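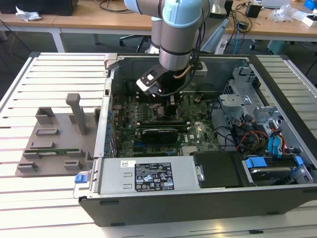 Gordon Girard认为，拆解单元的验收不应只看节拍，夹持力上限和断电确认必须写进作业文件，否则同一台机械臂换一个夹爪，风险评估就等于作废。他的意见已被收入《台式计算机机器人拆装作业规范》征求意见稿，该稿由Laxdal牵头起草，10月20日起公开征求意见。

征求意见稿适用于以单臂机器人对台式机箱进行内存、硬盘、扩展卡取放的工位，不涉及显示器和含电池设备。正文共8章，另有3个资料性附录，分别给出夹具尺寸、记录表格式和故障代码。

在工件固定方面，草案要求机箱侧放、侧板拆除后方可进入机器人工作区，机箱与台面之间不得有可察觉的位移。取下的内存条应放入带限位的托盘，不得直接置于金属台面。箱内线束由操作员在上电前整理，凡横跨抓取路径的线缆须移开或绑扎，机器人不得自行拨动。

在末端执行器方面，草案规定更换夹爪后必须重新标定工具中心点，并以空载低速方式走完一遍全部轨迹。接触主板区域时应启用力控模式，超出设定阈值即停机，复位须由人工在现场完成，不接受远程复位。

静电防护条款改动较大。6月的内部讨论稿仅要求操作员佩戴腕带，现稿将夹爪指尖、托盘和台面一并纳入接地检查，每班开工前测量并存档。

试运行在Flurow和Nirko的两条线上进行，累计完成拆装709台次。起草组说明，停机记录中将近6成与线缆干涉有关，这也是线束条款由推荐性改为强制性的依据。Nirko在反馈中提出，强制绑扎会延长上料时间，建议允许以视觉检测代替；起草组暂未采纳，列入下一轮讨论。

Skinora负责配套检查表的编制。检查表按工位逐项签字，夹爪型号、控制器软件版本和标定日期为必填项，缺项的工位不予放行。已投用工位的过渡期为6个月，自规范发布之日起计算。

书面意见须注明条款编号、修改理由和建议文本，未注明条款编号的意见不予登记。

分享 6　评论 3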